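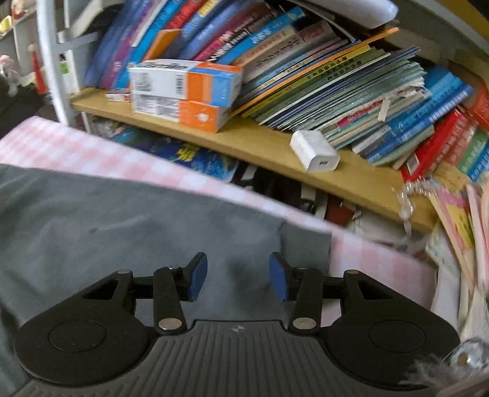
本棚まわりの片づけメモ・手入れのコツ

メモ書きです。順番てきとう。思い出したら足します。4月に書きはじめて放置してたやつに追記。

■まず全部出さない
片づけ本には「全部出せ」と書いてあるけど、平日の夜にやると寝る場所がなくなる。一段だけ。一段出して、拭いて、戻して、終わり。次の段は別の日。
上の段から。ほこりは下に落ちるので、下からやると二度手間です(やりました)。

■拭く前に掃く
いきなり濡れ雑巾はだめ。ほこりが泥になって木目に入る。
乾いた刷毛が一番いい。うちはペンキ用の安い刷毛、幅広のやつ。100均でじゅうぶん。掃除機のブラシノズルでもいいけど、角に毛が届かない。
刷毛→乾拭き→固く絞った布→もう一回乾拭き。
急いでるときは刷毛と乾拭きだけ。それでもかなり違う。

■布の絞り方
「固く絞る」は本当に固く。手で絞ったあと乾いたタオルに巻いてもう一度ぎゅっと。棚板に水の筋が残るようならまだゆるい。
無塗装の木は水拭き自体あまりやらない方がいい。毛羽立つ。毛羽立ったら細かい紙やすりで木目に沿って軽く。軽く、です。

■べたつき
台所に近い棚は油が飛んでる。ほこり+油でねちゃっとしたやつ。
ぬるま湯に食器用洗剤を数滴、布につけて固く絞って拭く。そのあと必ず水だけの布で拭き取り。洗剤が残るとまたほこりを呼ぶ。
重曹は木には使わないこと。黒ずむことがある。うちのナラの板は一枚それで色が変わった。もう戻らない。
シール跡はドライヤーで温めてからゆっくりはがす。残った糊はサラダ油を少しつけて10分くらい置いて、布でこする。塗装がある棚は目立たないとこで試してから。

■本のほこり
本は天(上の面)にたまる。閉じたまま、しっかり押さえて、背のほうから外側へ刷毛で掃く。逆にやると背の隙間にほこりが入る。
開いてパタパタするのは外で。部屋でやると全部自分が吸います。
文庫のカバーがつるつるのものは乾いた布で拭いてOK。布張りや箱入りは刷毛だけ。
小口の茶色い点々は湿気のせいらしい。拭いても取れない。やすりで削る人もいるけど自分はやらない。

■カビくさいとき
まず風。晴れた日の午前中、窓を2か所あけて、本を少し開いて立てる。扇状に。直射日光には当てない、表紙がやける。
におい取りは蓋つきの箱に本と重曹の入った小皿を一緒に入れて何日か。重曹が本に触れないように。新聞紙を丸めて入れる方法もある、そっちは毎日換える。
白いふわふわのカビが見えたら、その本だけすぐ隔離。マスクして外で刷毛。ベランダで。その刷毛は他の本に使わない。
棚板のほうはアルコールを布につけて拭く。吹き付けない。ニス塗りは白くなることがあるから、これも隅で試す。火のそばでは絶対だめ。

■詰めすぎ問題
これが一番大事かも。
ぎゅうぎゅうに詰めると、出すときに背の上の端を引っかけて破く。あと空気が通らないのでカビる。
目安は、指一本がすっと入るくらいの余裕。
本を抜くときは上を引っぱらないで、両隣の本を奥に少し押して、真ん中をつかむ。これだけで背表紙のもちが全然ちがう。
ゆるすぎるのも良くない。斜めに倒れて癖がつく。ブックエンドか、横に寝かせた本で支える。
大きい本、重い本は下。画集は寝かせる。寝かせて積むのは数冊まで。

■奥行きが余る棚
文庫を置くと手前が空く。空くと物を置く。小物が増える。ほこりがたまる。掃除がめんどう。しない。の流れ。
対策その一、奥に角材か空き箱を入れて本を手前に出す。前のつらが揃うと物の置き場がなくなるので増えない。
その二、奥の列だけ台で高くして二列。奥の背表紙の上半分が見えればだいたい探せる。ただし奥の列は風が通りにくいので、たまに入れ替え。
壁と棚の背は少しあける。ぴったりつけると梅雨に後悔します。

■小物
小物をばらばらに置くと一個ずつどかして拭くことになる。
トレーにのせる。トレーごと持ち上げて、さっと拭いて、戻す。これで続くようになった。
トレーは棚の奥行きより少し小さめ。ぴったりだと指が入らなくて出せない。
トレーにのらない分は別の場所へ。のらないのに横に置きはじめたらもう負け。
細かい部品、ねじ、鍵、電池などは瓶。中が見える瓶。蓋にラベルを貼ると上の段に置いたとき読めないので、横に貼る。
倒れて困るものは底に耐震ジェル。はがすときは引っぱらずに、ねじるように回す。

■棚板のたわみ
重い本を長い板にのせると真ん中が下がる。うちの棚は幅900ミリで、見てわかるくらい下がってた。
可動棚なら板を裏返す。しばらくすると平らに戻ってくる。完全にではない。
裏返せない棚は、真ん中に支え。下の段との間に角材を一本立てるだけ。
長さは測って、測った寸法ちょうどか、ほんの少し長めに切って紙やすりで合わせる。うちは253ミリだった。短く切るとやり直しです。一本むだにした。
重い本は真ん中に集めないで両端に寄せる。これは今日できる。

■棚ダボがゆるい
穴が広がってるだけのことが多い。つまようじを二、三本、木工ボンドつけて穴に入れて、乾いてからはみ出しをカッターで切る。それから差し直し。
ボンドは一晩。急ぐと結局ぐらつく。
ダボを買うときは太さを測ってから。見た目で買うとまず合わない。現物を持っていくのが早い。

■ネジの増し締め
年に一回くらい。一か所を一気に締めない。全部を少しずつ、対角で。
電動ドライバーは使わない。組み立て家具は板の中がもろいので、締めすぎると穴がばかになる。手で、止まったところからほんの少し。
六角レンチは棚の裏にテープで貼っておくと次に探さない。

■引っかき傷
浅いのはくるみ。生のくるみの実を割って、傷にこすりつけて、しばらくしてから乾拭き。だいたい目立たなくなる。アレルギーの人がいる家ではやめておく。
深いのは補修クレヨン。一色より、薄い色を先、濃い色をあとで重ねたほうが馴染む。はみ出たらプラスチックのカードでこそげる。
白い輪じみ(コップの跡)は、乾いた布をあてて低温のアイロンをほんの数秒ずつ。スチームは切る。様子を見ながら。こわかったらやらない。

■ワックス・オイル
オイル仕上げの棚は年に1、2回。薄く。とにかく薄く。たくさん塗るとべたべたして本にうつる。
塗って20分置いて、余りを全部拭き取る。拭いても布につかなくなるまで。本を戻すのは翌日以降。
オイルを吸った布は丸めて捨てないこと。自然に発火することがある。水にひたしてからビニール袋、それから捨てる。これは本当に守って下さい。

■地震のこと
背の高い棚は壁に固定。石膏ボードだけの所に金具をつけても効かない。下地のある位置をさがす。細い針を刺す下地探しが安くて確実。
賃貸なら突っ張り棒を奥側に、天井がしっかりしてる場所で。下に板をかませると力がちらばる。
枕元に重い本を置かない。寝る方向に倒れる位置にも置かない。

■減らすとき
迷う本は箱に入れて日付を書いて押し入れへ。次の大掃除まで開けなかったら手放す。
手放す本は玄関に置く。棚の横に置くと戻る。なぜか必ず戻る。
箱は小さいの。大きい箱に本を詰めると持ち上がらないし、底が抜ける。底のテープは十字に。
紐でしばるときは濡れた手でやらない(ページが波うつ)。

■続けるやり方
月曜の朝、ゴミを出す前に一段だけ刷毛。終わったら出かける。
道具は棚の横にぶら下げとく。しまうと使わないので。刷毛と布、それだけ。
刷毛はたまに石けんで洗って、毛を下にして干す。根元に水がたまると毛が抜けてきまs。

追記
・乾燥剤は棚の隅、下の段。色が変わったら交換。
・水取りタイプのタンクは倒すと悲惨。本棚には置かない。
・カーテンの開く側の本だけ日やけする。たまに左右入れ替え。
・脚立は靴下で乗らない。
・ラベルライターの文字は日の当たる所だと薄くなった。鉛筆書きのほうが残ってる。

引き出しのすべりの話は別のページに書きます。ろうそくを塗るやつ。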